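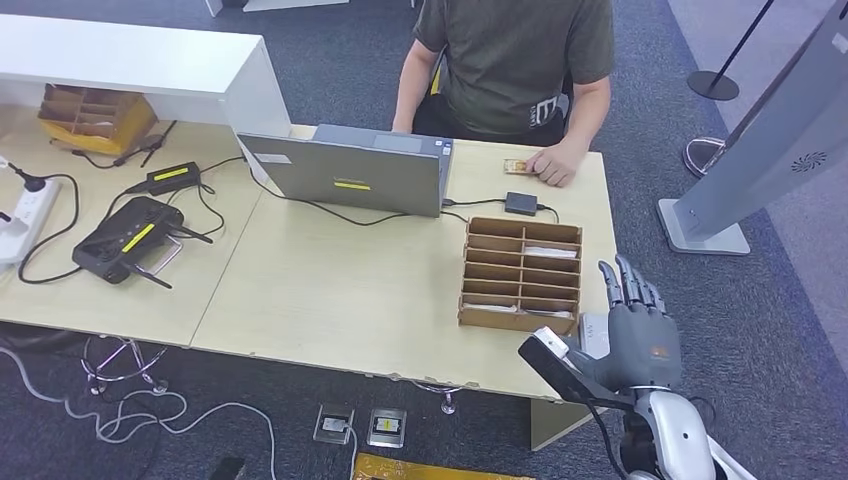
A reader from Flullwood asks whether it's worth mixing a glaze from scratch when the bucket from Rukex does fine on her mugs.

For mugs, I'd stay with the bucket. I started mixing my own in February, only for the tall bottles, which I wanted drier and less shiny.

The recipe is mostly feldspar and whiting, with 9 percent tin. First batch was 50 grams of each test, one tile apiece. Too small. The scale I use drifts at that weight.

Next round I went up and put every test through a 40 mesh sieve twice. Much better match from tile to tile.

Wood ash is the part I still can't pin down. The bag from Irnthorpe gave a soft green. The second bag, same supplier, came out tan - same kiln shelf, same cone.

I now wash the ash 5 times and dry it before weighing. Slow, and I lose some of the runs I liked.

Someone else asked about crawling on the rims. Mine stopped when I wiped the bisque with a damp sponge and thinned the second coat.

Next firing is bottles only, waxed feet, two coats. Test tiles go on the bottom shelf.

4 Aug 2025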